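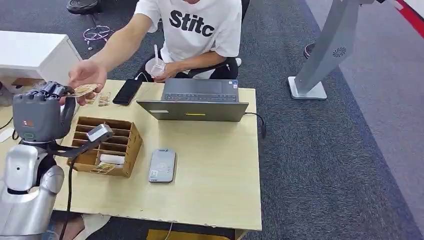 Small card held out across the table to a robotic hand.

Search this site Go
Print | E-mail this page

Prosbridge Claims Set: README

Quick notes, will tidy when there's time. Last touched October 2, 2025.

What's in it

2,128 short news items on foreign policy rumors. Troop moves, secret talks, "leaked" treaties, ministers supposedly about to quit. Pulled from two sites, Viller and Zou, plus whatever the Dono newsletter reposted from either. Text only. No comments, no ads, no video.

One row per item. Repeats across sites are kept and linked by claim_id, so please don't dedupe on headline, you'll lose the part most people want.

Files

claims.csv - the main table
labels.csv - hand labels, 400 rows only
sources.txt - site list with notes on how each one dates its posts
old/ - first pull, broken encoding, ignore

Columns (claims.csv)

item_id - don't sort on it, order means nothing
claim_id - same rumor, same id
site - viller, zou or dono
posted - date as shown on the page. Viller changes these after the fact sometimes
headline
body - trimmed at the first "read more"
cited_as - what the item says its source is, copied word for word ("a senior diplomat", "reports circulating", etc)
retracted - y / n / blank. Blank means not checked, NOT no

Labels

13 labels, more than one allowed per item. Full list at the top of labels.csv. The ones that give trouble:

unnamed_official - any person with a job but no name
quote_shortened - real quote, missing the bit that changes it
old_as_new - true once, years ago, reposted like it happened this morning
map_or_letter - item leans on a document you never get to see

Two passes on every labeled row. Where the passes disagreed both are kept, see pass_a and pass_b. Agreement on quote_shortened is poor. Would not train on that one alone.

Known problems

- Six items have the body of a different item. Flagged bad_body in the notes, still in the file
- Zou runs machine translated pieces without saying so. Names of towns come out three diffrent ways
- Dono reposts lose the orginal date. posted there is the newsletter date
- Curly quotes got mangled in some headlines, partly fixed
- English only. Says nothing about how these stories travel in other languages

Please don't

Use a label as a fact check. Labels say how an item is written. They don't say if the claim is true. Don't score whole sites with it either, the pull was by topic and is lopsided.

To do

Second pull in December. Finish retracted column. Maybe drop old/ entirely.

Terms

Labels and notes free to reuse with credit to Prosbridge. Body text belongs to the sites, keep it to research and quote short.

Contact | Copyright Prosbridge | Back to top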